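Open day planning mtg - Minutes
Craddock site, upstairs room, November
Start 3:15 pm. Apologies: two, both from stores.

1. Last minutes
Agreed. Parking item still open, see 6.

2. Visit to Wovby
Five of us went over to see their folding line. Good welcome, coffee, then a long slide talk we could of done without. Line runs towels and pillowcases only. Stopped twice while we watched, both times restarted by hand. Their people quote 600 pieces a shift. We asked for that in writing, not had it yet.
Liked: low barrier, visitors could stand close. Didnt like: noise, couldn't hear the guide past the second row.

3. Our demo
Agreed to go with soft goods, sorting and picking up cloth. Hand-held gripper first so visitors see what the fingers do, then the arm. Slot is 15 minutes incl. questions. Sasta lending the arm, cable run still to be measured.
Discussion on whether visitors get a turn with the gripper. For: kids will want to. Against: only the one spare set of pads. Left open, back next time.

4. Groups
Isorcombe school confirmed, coming in the morning. Max group size 6 at the bench. Rest wait in the canteen w/ the video.
Signs to be reprinted, old ones have the wrong gate on.

5. Materials for the bench
Mixed pile, as on the practice table: checkered cloth with the frogs on, orange towel, green cushion, the flowery blue, pink pillow with hearts. Patterned stuff to stay in, plain cloth alone looks dull from the back. Need a bin for things already picked. 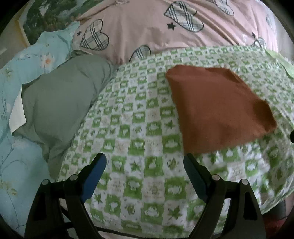
Isorcombe asked by email whether the children could bring a scarf or hat of their own for the arm to try, and whether they'd get it back the same day. Yes to both, names on labels please. Reply to go out this week.

6. AOB
Parking: overflow field if dry, otherwise the lower yard.
Lunch for helpers, sandwiches again.
First aid box in the demo room is out of date, order new.

Next mtg same room, 3:15 pm. Closed 4:20.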